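The Ball, the Tape and the Big White Table

My friend Tùng Phí has a theory that you can learn everything about a household from its worst drawer. Mine is the game drawer, and last April I finally tipped the whole thing out to see what we still play with. Dice, string, half a deck of cards, and balls. So many balls!

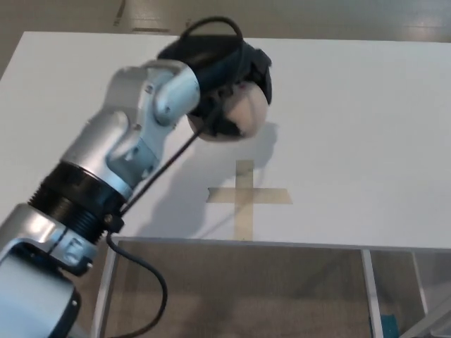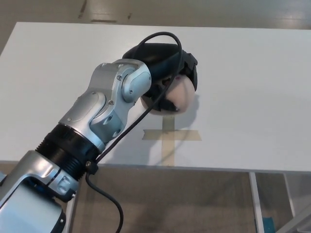

I've become a bit of a bore on the subject of small round things and flat surfaces. A ball on a bare table is trouble, as anyone with a sloping kitchen floor knows (mine heads straight for the fridge). Masking tape is my answer to nearly all of it. Two strips, crossed in the middle, and you have a target, a home base, a spot for the cup. It peels up clean from most tabletops if you don't leave it there all summer, which I have done, twice.

Tùng prefers chalk. We've argued about this over more than 319 rounds of a game he calls Promgate, where you drop a ball on the cross and try to make it stay put. The score sheet lives on my fridge door and currently reads 2249 to 1014, and I'm not saying whose is whose.

Soft balls are best for it, by the way. The hard ones bounce off toward the baseboards and you spend the evening on your knees with a flashlight. I kept four soft ones, gave the rest to my neighbor Đức Hứa for his kids, and put the tape back on top where I can grab it.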